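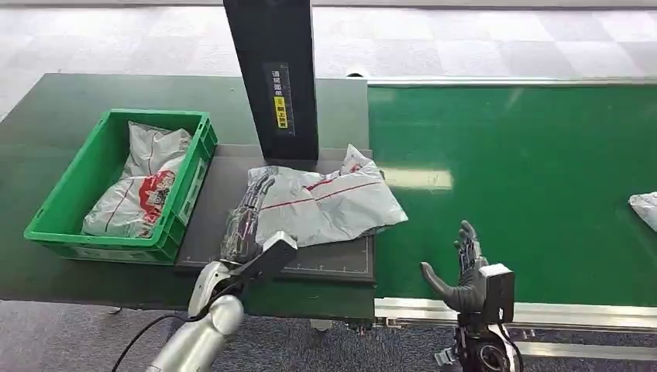 The green vented crate on the dark green table, with white mailers in it and on the platform.

Kirine Vented Crate, green
Reviewed by Farhad Bahrami, December 19, 2021

I bought 16 of these for our returns table, where nearly everything comes in as soft plastic mailers. The old Grutlow bins had solid walls and a thin lip that hurt your fingers by the end of a shift. I have used the Kirine crates every working day for 28 days.

The rim is the best part. It is thick all the way around and you can grab it anywhere, even with gloves on. The walls are ribbed with rectangular openings, so you can tell from the side if there is still something in the crate. Dust falls out through them too, and I rinse the crates with a hose when they get grimy.

For size, one bulky mailer fills most of the inside. Flat ones stack well enough, but slick plastic slides around and a tall pile will go over the rim if you bump the table. I stop loading when the top bag is level with the edge.

Two complaints. Small loose items can poke through the openings, so keep pens and tape ends out. Also, one crate arrived with a rough seam on a corner and snagged a bag. Kirine replaced it after two emails.

Kazimír Zelenák on our evening shift still prefers the Corkby tote because it folds. I tried it and the hinges felt weak to me. If you need to store them flat, look at that one. For a table where the crate stays put next to a scanning or weighing platform, I would order the Kirine again.

Rating: 4 out of 5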